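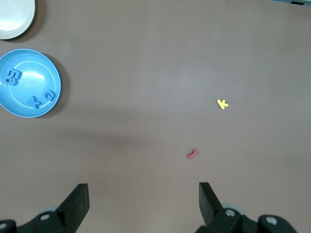 **Plaltiretti Play Library -- Sorting & Repairs team**

**Ticket 300: foam letters keep ending up in the wrong dish**
Opened by: Nabila Harahap, January 2023
Status: open

Hiya all, me again with the alphabet set! The idea is that each colour of foam letter goes in the dish of the same colour, and then the whole lot gets bagged up for lending. Lovely in theory. The trouble is the blues -- a blue letter in a blue dish is really hard to spot, and I've twice sent out a set with a letter missing when it was sitting right under my nose.

What I've tried so far:

- Moving the lamp to the other side. Made the shadows worse, so I put it back.
- Tipping the blue dish out and spreading the letters flat before checking. Works, but it's slow (up to 60 letters in the big Orano set!).
- Swapping the blue dish for a white one. Fine for me, but then the colour matching goes out of the window and the little ones love that bit.
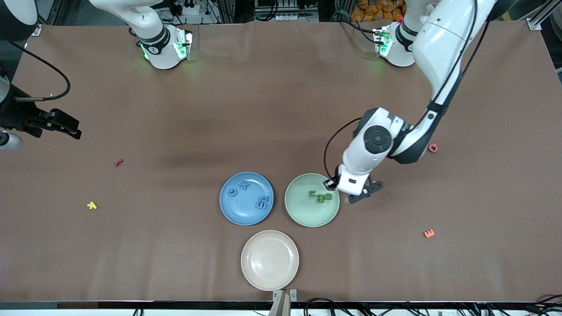

The other snag is letters sitting on top of each other. The "e" and the "a" are the worst pair for it, and if you glance over quickly you'd swear it was one letter. I've started pulling them apart with a fingertip before I tick the sheet, and I'd ask everyone else to do the same please.

Still to do:

- [ ] Ask Dudek if they sell the dishes in a paler blue
- [ ] Print 5 more tick sheets, the old ones are covered in tea (sorry)
- [ ] Check the two sets that came back in August -- I never got round to them

I'll leave this open until the Dudek lot reply.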